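Restocking the Avmont Study Room: What I Learned About Desk Supplies

3 min read

For my workplace organization project I picked the supply desk in the Avmont study room, mostly because I use it all the time and it drives me a little crazy. You show up five minutes before a paper is due, you grab a stapler, and you get nothing but a sad click. So my question was pretty simple: could I set up a routine that keeps the staplers loaded all through October?

I started by asking people what bugged them (a lot of people had opinions!). Empty staplers came first, then jams, then staplers that had wandered off to another room. I wrote all of that up in my first draft, and my classmates at the Skarura lab added a few gripes of their own.

My plan had two parts. Loose supplies go in a basket, so there's one place to look and one place to put things back. Then there's a refill check every morning at 8, before the first class gets in. I ran it for 7 mornings and kept a log sheet taped inside the cabinet door. The budget covered 2000 staples, and I'd used 414 of them by the end – way fewer than I expected.

The refill itself is the part I liked best. Slide the channel out, keep the strip in one piece, drop it in, close it up. I broke plenty of strips the first morning by squeezing too hard in the middle, so now I hold them by the ends. 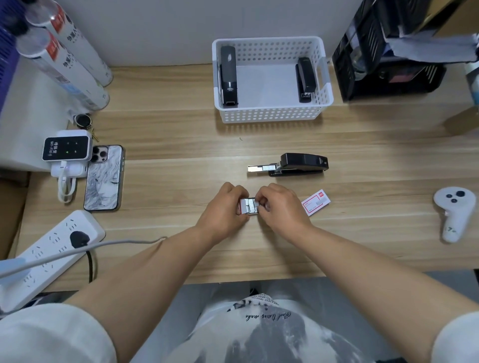

Fig. 1. Handling a strip of staples, with the stapler open and the basket behind it.

Next time I'd put the log sheet on the desk. I forgot to fill it in twice, and both times I had to guess at the numbers later.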